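# Workplace Safety Inspection Checklist — Storage and Assembly Hall

**Site:** Plotari, Dirkbridge
**Inspection type:** Routine, general interior
**Date:** April 6, 2018
**Previous inspection:** March

Ratings: **S** = satisfactory, **C** = satisfactory with comment, **A** = action required, **N/A** = not applicable.

Items rated A must be closed before the next routine inspection. Items rated C remain open on the register but do not restrict use of the hall.

## 1. Floor and walking routes

| Ref. | Item | Rating |
|---|---|---|
| 1.1 | Main aisle clear over its full length | S |
| 1.2 | Aisle markings legible | C |
| 1.3 | Floor free of spills and loose packaging | S |
| 1.4 | Cables routed off walking surfaces | A |
| 1.5 | Mats flat, edges not curled | S |

**Comment 1.2.** The yellow line along the loading side is worn where pallet trucks turn. It can still be followed, but it should be repainted with the remainder of the Van der Merwe marking paint held in the store.

**Comment 1.4.** One extension lead crossed the route to the wash area without a cover. It was unplugged and coiled during the visit. The rating stays at A until a fixed outlet or a floor cover is in place. The same point was entered in March.

## 2. Shelving and racking

| Ref. | Item | Rating |
|---|---|---|
| 2.1 | Uprights straight, no visible impact damage | S |
| 2.2 | Diagonal bracing present and tight | S |
| 2.3 | Units anchored to floor or wall | C |
| 2.4 | Load notice displayed on each unit | A |
| 2.5 | Heavy items stored at waist height or lower | C |
| 2.6 | Nothing projecting into the aisle | S |

**Comment 2.3.** Anchors were checked by hand on every unit. One foot on the unit nearest the loading door has a washer missing. The unit does not move when pushed, and it may stay in use.

**Comment 2.4.** Two units carry no load notice. The Besach data sheet gives a limit of 200 kg per shelf with the load spread evenly. Notices are to be printed with this figure and fixed to the left upright at eye level. The old notices reading 300 kg belong to a unit that was removed last year and must be thrown away. One was found in the drawer of the packing bench.

**Comment 2.5.** Top shelves are for light goods and empty boxes. Two crates of fittings had been placed above shoulder height and were brought down. Staff are reminded to use the platform steps for anything on an upper shelf, including light goods.

## 3. Lighting

| Ref. | Item | Rating |
|---|---|---|
| 3.1 | Ceiling fixtures working, no flicker | C |
| 3.2 | Diffusers in place and clean | C |
| 3.3 | Wall lighting working | S |
| 3.4 | Emergency lighting test recorded | S |
| 3.5 | Light level at benches adequate | S |

**Comment 3.1.** One tube flickers for several seconds at switch-on and then burns steadily. Replace at the next scheduled visit.

**Comment 3.2.** Dust on the diffusers near the loading door is heavier than elsewhere. Cleaning at height is to be done from the mobile tower only. Ladders are not permitted for this task.

## 4. Upper level, railings and stairs

| Ref. | Item | Rating |
|---|---|---|
| 4.1 | Railings firm under hand pressure | S |
| 4.2 | Nothing stored against or hung from railings | C |
| 4.3 | Stair treads sound and non-slip | S |
| 4.4 | Handrail continuous | S |
| 4.5 | Gate at the hoisting point self-closing | A |

**Comment 4.2.** A roll of plastic sheeting was leaning against the balcony railing and has been laid flat. Objects near the edge can fall on persons below.

**Comment 4.5.** The gate closes but the latch does not engage unless it is pushed. The spring is to be replaced. Until then the gate is to be chained whenever the hoist is not in use.

## 5. Fire safety and exits

| Ref. | Item | Rating |
|---|---|---|
| 5.1 | Exit doors open freely from inside | S |
| 5.2 | Exit signs lit | S |
| 5.3 | Extinguishers in date, sealed and accessible | S |
| 5.4 | Space of 30 cm kept clear around electrical panels | C |
| 5.5 | Packaging waste removed daily | S |

**Comment 5.4.** A broom and a folded trolley were inside the clear space at the second panel. Both were moved. A floor sticker would help here.

**Comment 5.3.** The tag on the extinguisher by the wash area is faded but can be read. It will be renewed with the annual service.

## 6. Persons and clothing

| Ref. | Item | Rating |
|---|---|---|
| 6.1 | Safety shoes worn in loading area | S |
| 6.2 | Loose clothing and lanyards secured near moving parts | S |
| 6.3 | Hard hats worn during hoisting | C |
| 6.4 | First aid box complete | S |

**Comment 6.3.** No hoisting took place during the inspection. Hard hats are available at the foot of the stairs, but one chin strap is frayed and that hat has been withdrawn. A soft cap is not a substitute during hoisting.

## 7. Closing remarks

The inspection covered 100 percent of the ground floor and the accessible part of the upper level. The three A items — 1.4, 2.4 and 4.5 — are assigned to site maintenance, which will confirm each closure in writing. Load notices are the first priority and should be fixed before any further stock is placed on the unmarked units.

Storage at height will be checked again at the next inspection, with attention to bracing and to what is kept on the top shelves. The standard applies equally to units standing in the open part of the hall, such as the tall white metal one beside the thick white column, which has open sides, diagonal cross-bracing and dark objects on its upper shelf. Items kept at that level are to be set back from the shelf edge, and the bracing must not be removed to make access easier. 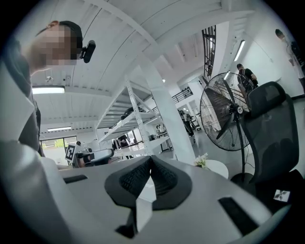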